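Surface Pattern for Everyday Goods
Handout 6: The Printed Table
Instructor: Jacobus Moodley
Revised 7/31/18

Welcome back, everyone. Last time we spent most of our hour on wallpaper, and I promised that we would come down off the wall and sit at the table, so this handout is meant to go with that session. Please read it before class if you can, and bring one disposable cup from home, work or your favorite lunch counter. It doesn't have to be pretty. Some of the best talks we've had in this course started from a very plain cup!

1. Why we bother with cheap things

When I was starting out I worked for a small paper goods firm called Trivura, and my first real assignment was a cup sleeve. I was a little insulted, I'll admit, having pictured myself drawing grand repeats for curtains. But a cup gets held, turned, set down and looked at from a few inches away by someone who is waiting for their tea to cool, and very few curtains get that kind of attention. I drew 21 versions of that sleeve before one was accepted, and I still have most of them in a folder (I'll pass it around, so clean hands, please).

2. The cup as a curved page

A paper cup is wider at the top than at the bottom. If you lay its wall out flat you get a fan shape, and any straight line you draw on the fan will bend once the cup is rolled. Beginners forget this and then wonder why their neat border droops in the middle.

Three kinds of decoration come up again and again:

The single motif. One drawing, usually a plant or a bird, with plenty of white left around it. Brush-style ink plants belong in this group. Black ink on white paper is very forgiving of the curve, as a stem can lean a bit and still look right.

The wrap. Color travels all the way around, as in swirls, stripes and splashes. The seam is the hard part. Decide early whether you want to hide it or let it show.

The faint print. A pale motif that you only notice up close. Lovely when it works, but it can vanish altogether under yellow kitchen light.

A word on the small red accent. Many ink-style designs carry a little red emblem that looks like a seal, tucked near the drawing. Cover it with your thumb and look again, and you'll see how much work that small spot of color was doing. I would rather you use one accent and place it with care than scatter five.

3. The cloth underneath

Tablecloths have a problem that cups don't — they are nearly always covered up. Plates, elbows and newspapers hide most of the surface, so the pattern has to make sense in scraps. A grid helps here, and a dotted line makes a softer grid than a solid one. Flowers laid over a grid are an old and friendly combination. You may draw them in full color with green leaves, or in gray like a pencil sketch, or mix the two on one cloth, provided the ground stays quiet.

Our practice cloth from the Moon range has a repeat of 222 millimeters. Please measure it yourselves anyway, corner to corner, and write down what you get. Paper and cloth both move a little, and so do rulers in tired hands.

4. When patterns meet

We tend to design one object at a time, but people don't live that way. A family table gathers its things over years, and the tissue box was never introduced to the tablecloth. Gold scrollwork may end up beside bamboo, and orange flowers beside gray ones. I used to find this painful. These days I enjoy it very much, and I think you'll learn more from a mixed table than from a showroom set.

5. For next time

Sketch a cup design in one color plus one small accent, first flat on the fan template and then rolled and taped. Stand it on the busiest cloth you own and look at it from across the room.

Then write half a page on which pattern your eye goes to first, and what you would change in your own design to suit its company. Pencil is fine. Templates are in the tray by the door, next to the Pollen sample books.

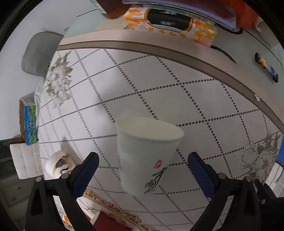 Fig. 6. Ink-brush plant cup with a small red accent, over a gridded floral cloth.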